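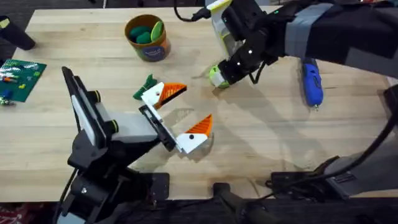

25 September 2023

I drove 35 miles to the Sullis wedding fair so you wouldn't have to, and I'm still not sure the gas was worth it.

The website promised "boutique vendors." I walked past 11 photo booth companies before I found anyone selling something a couple might keep. Entry was $9, parking was extra, and the goody bag held a pen, a mint and four flyers for the same limo service.

I went mainly for welcome gifts, as my February couples keep asking. Trulero had the biggest stand and the slickest pitch. Their "custom" boxes come in three layouts, and the custom part is a sticker with your names on it. When I asked where the jam was made, the rep told me "locally," and when I asked local to where, she went to find a colleague. I waited a while. The candle smelled fine.

Tsuchiya was better. Small stand at the back by the restrooms, hand-folded paper favors, and prices printed on a card where everyone could read them. They need 17 weeks for a full order, though, which rules out half the people who call me. I took a sample home and one corner had already come unglued.

Sitance does engraved glassware and was offering a "today only" discount. The same discount was on their website when I got home, with no end date.

The runway show started late and I left partway through. Lunch was a dry turkey wrap.

If you're newly engaged and want to touch some ribbon and collect business cards, fine, go in the spring. Ask every vendor for the total with tax and delivery, in writing, and don't put down a deposit on the floor. I've emailed Tsuchiya about a rush order and will update this post if they answer.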